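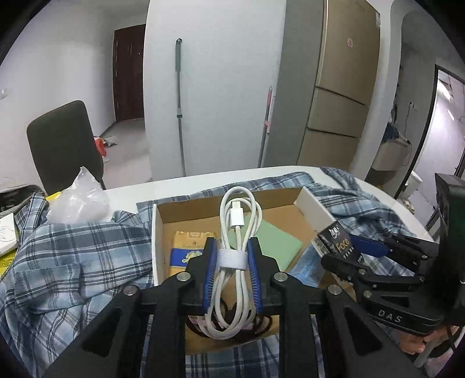
White braided charging cable, coiled and strapped, with an open cardboard box.

Favik Listings

Favik Listings is a small table of secondhand item descriptions written in plain English. The texts were written by staff at Kolář, a secondhand shop that sells household goods, small electronics, tools and toys from a counter and from a web page. Each row is one item as it was listed: a title, a description, a category, a condition note and a price. There are 384 rows.

It was put together for people who work on search, spelling correction or category sorting for small shops. Most public listing data comes from very large sites, where the titles are stuffed with search terms. The Kolář texts are short and a little uneven, and they are closer to what a shop with one shared computer produces.

Files

listings.csv – the main table, one row per listing, UTF-8, comma separated, header in the first line
categories.txt – the category names, one per line
edits.csv – earlier versions of the descriptions that were changed after listing
CHANGES.txt – release notes
LICENSE.txt – the full license text

Columns in listings.csv

id – a whole number. It has no meaning outside this table and does not match the shop's stock numbers.
title – the title as typed.
description – the description as typed, at most 1000 characters. The shop software enforced that limit, so a few of the longer texts end abruptly.
category – one of the 10 names in categories.txt.
condition – free text. Common values are "good", "fair", "works", "untested" and "for parts".
price – first asking price, in whole dollars.
price_final – asking price when the item left the shop. Empty if it never changed.
length_note – any length or size given in the description, copied out by hand.
edited – 1 if the description was changed after listing, otherwise 0.
month – the month of listing, as a word. No year is given.

Columns in edits.csv

id – matches id in listings.csv.
version – 1 is the first text, 2 the second, and so on. The current text is only in listings.csv.
description – the earlier text.

Of the listings, 197 have edited set to 1. Most changes are small: a fixed typo, a missing measurement, a note that the charger is or is not included. Some were rewritten completely after a customer asked a question at the counter.

How the texts were collected

The shop exported its listings once a month using the Feltora stock program. The exports were joined and exact duplicates were removed. Near duplicates were kept. If the shop had several similar desk lamps, there are several similar rows, and anyone splitting the table for training and testing should look out for them.

Names, phone numbers and street addresses were removed by hand. Where something was removed, the text has [removed] in its place. Model names and part numbers were left in.

Categories were picked by whoever typed the listing. They were not checked against each other. The line between "electronics" and "household" is blurry, and extension cords appear in both. "Other" holds a lot of sewing supplies, which had no category of their own until late in the collection.

Spelling

Spelling mistakes were left alone. So were odd capitals and missing periods. Two characters were changed throughout: curly quotes became straight quotes, and tabs became single spaces. Inch marks appear as a double quote, doubled again inside quoted fields, as is normal for CSV. Some spreadsheet programs get this wrong on import. If rows seem to run together, check that setting first.

Suggested uses

Testing a category sorter on short, messy text
Testing search over a small catalog
Studying what sellers add or take out when they revise a description

The table is too small to train a large model from scratch. It should also not be used to estimate fair prices. The prices come from one shop, they were often rounded, and items sold in bundles carry the bundle price on a single row.

Known problems

The length_note column mixes feet, inches and centimeters. No conversion was done.
"Untested" is used in two ways. Sometimes it means the item was never plugged in, and sometimes that it was plugged in but not every function was tried.
Listings from September are overrepresented. The shop took in the contents of a closed hardware store that month, and many rows are drill bits, hinges and paint trays.
A few toy listings mention missing pieces only in the title.
price_final is sometimes higher than price. These rows were checked against the exports and are correct.

License and reuse

The texts and tables may be copied, changed and shared, including for commercial work, as long as Favik Listings is named as the source. Changed versions should say that they were changed.

Maintenance

The table is kept by Driltico and updated when errors are reported. Please report a problem through the issue tracker and include the id of the row. Row ids stay the same between releases – deleted rows leave a gap.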